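8 Oct 2018

Up before six. Rain on the skylight and the boiler making its noise again. Wrote to Areti about the November hall booking, then drank two coffees and read the letter from the bank, which only said what Huw told me it would say.

Walked in by Skollgate. The bakery is still shut. 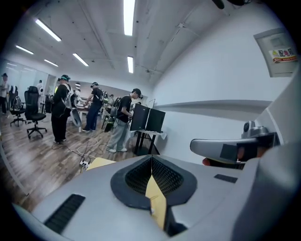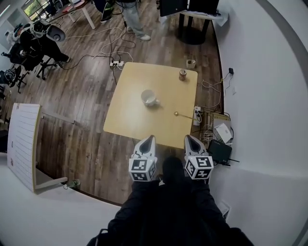

Evening, the choir

Fourteenth rehearsal of the Drillau songs and the first where the altos held their line in the slow one. Periklis Panagiotou took the tempo down and it helped. Sølve was missing with a cold, so the basses were thin and Huw had to sing louder than he likes. He went flat in the last verse and knew it.

We still have no words for the fifth song. Letay has found a copy of the old songbook in a shop in Jirimitz, but the man wants 500 for it and won't send photographs of single pages. I think we should drop the song. Letay thinks we should sing it to "la" and say so in the programme. We left it there.

Areti rang during the break. The hall is ours for the November concert if we pay the deposit by the end of the week. The total comes to 1360 with heating, more than last year, and the piano tuner is on top. I said yes without asking anyone. I'll have to tell them next time.

Coming home the bus was late and I stood with Letay under the chemist's awning. She talked about her mother's knee. They have put the operation back again, to the spring now, and the stairs are getting hard for her. I offered to drive them to the hospital when it comes to it. She said she would ask her brother first.

Home just after ten. Soup, and the end of the loaf. Ran through the slow song at the kitchen table with the pitch pipe and marked the breaths in pencil, then rubbed two of them out.

Tomorrow: deposit, stamps, ring the tuner, take Sølve his folder.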